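Vena Introduces Gulia, a Two-Finger Gripper Kit for Handling Cloth 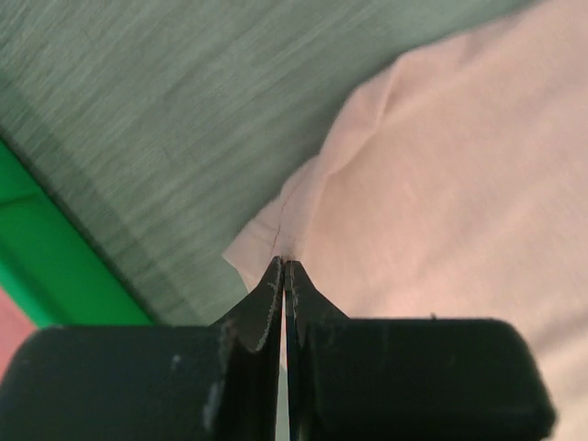
The fingertips of a Gulia gripper holding the edge of a piece of pink fabric, seen from the wrist camera. Photo: Vena

PLORNMONT, Mon 23 September – Vena today opened orders for Gulia, a gripper kit that lets small robot arms pick up, turn and lay down cloth. The kit is meant for laundries, garment repair shops and research labs that want to automate part of their fabric handling without buying a full folding line.

Gulia has two fingers with tapered tips that meet at a narrow point. The tips are made to take hold of a single edge or the corner of a fold, which is where most folding and sorting tasks begin. Wide pads at the base of each finger carry the mounting hardware and keep the tips lined up as they close.

A small camera sits at the wrist and looks along the fingers, so the control software can see the fabric edge and the fingertips in the same view. Operators can watch that view on a laptop while they set up a task and can save images for later checks.

"Cloth changes shape every time you touch it, and a gripper built for boxes has a hard time with that," said Ah-rin Myung, product manager for Gulia at Vena. "We spent most of our design time on the last inch of the finger. The customers we talked to wanted to grab one layer at the edge, and they wanted to see the grip for themselves."

Each kit includes the gripper, the wrist camera, a mounting plate, cables and 3 pairs of fingertips. The fingertips are wear parts. They come off with a hex key, and a pair can be changed without removing the gripper from the arm. Light scuffs on the black finish do not affect the grip, according to the company. Tips should be replaced when the gripping edge is chipped or no longer closes evenly.

The software package runs on a standard desktop or laptop computer. It has settings for closing force and speed, along with ready-made routines for gripping an edge, lifting a flap and laying a piece flat. Users can record their own routines by guiding the arm by hand. A log keeps the settings used for every grip.

Vena developed the kit with Głowacki, a textile service company that repairs and refurbishes knitwear for retailers. Głowacki ran Gulia at a sorting bench over the summer, using 600 garments from its regular workload. Its staff supplied notes on seams, loose threads and fuzzy knits, and Vena changed the shape of the fingertips twice in response.

The kit is designed for light and medium fabrics, including jersey, fleece and woven cotton. It is not recommended for leather, heavy canvas or pieces with metal trim near the gripping edge. The gripper should not be used on soaking wet cloth. A test service is available for customers who are unsure about a material. They can mail samples to Vena and receive a short report with suggested settings before they order.

"People send us the pieces that give them trouble, and we want those," Myung said. "If a fabric isn't a good match, we will say so in the report."

The first production run is limited to 50 kits. Of these, 25 are set aside for schools and research labs, which can order at a reduced price. Shipping begins in November, and orders will be filled in the order they are received. Replacement fingertips will be sold separately from the same date.

Every kit comes with a one-year warranty on the gripper body and camera. Fingertips are not covered. Setup help is offered by video call at no extra charge during the first month, and on-site setup can be booked for customers in the Plornmont area.

Pricing, mounting drawings and a list of supported robot arms are available from the Vena sales office on request.

About Vena
Vena designs and builds end-of-arm tools for small robots. The company's products are used in packing, light assembly and textile handling. Its office and workshop are in Plornmont.

Media contact
Ah-rin Myung
Product Manager, Gulia
Vena, Plornmont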